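Interim Progress Report: Trial of the Jungate Gripper Kit
Prepared for the Coetzee Fund by Hirier
Reporting period ending October

The grant supports a comparative review of the Jungate two-finger gripper kit for sorting and clearing household packaging. The review is led by Ragnheiður Steinarsdóttir, with Miloslav Bednárik responsible for trials and record keeping. This report covers work completed since the first payment was received.

During the period, the team logged 1,435 grasp attempts, of which 1,431 were accepted for analysis. The remaining attempts were set aside owing to incomplete records. Trials took place in furnished domestic space, as agreed in the work plan, and covered cardboard, small boxes and transparent wrap.

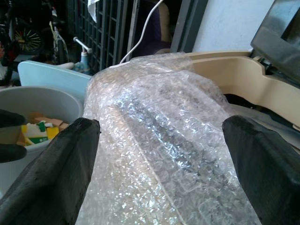 Photo: Hirier / Miloslav Bednárik

Bubble wrap remains the most demanding material in the set. Its folds and bright highlights make the upper surface hard to locate, and items behind it can show through the plastic. The kit's standard settings were used throughout so that results reflect the product as supplied.

Finger pad wear is recorded as a review criterion. The right pad now has a rough, frayed top edge, and the left shows light scuffing. The supplier has been asked to state a replacement interval and the price of spare pads.

Two items remain open: the supplier's reply on pads and delivery of the revised control software. Neither affects the approved budget. Analysis of the accepted attempts will be submitted with the final report.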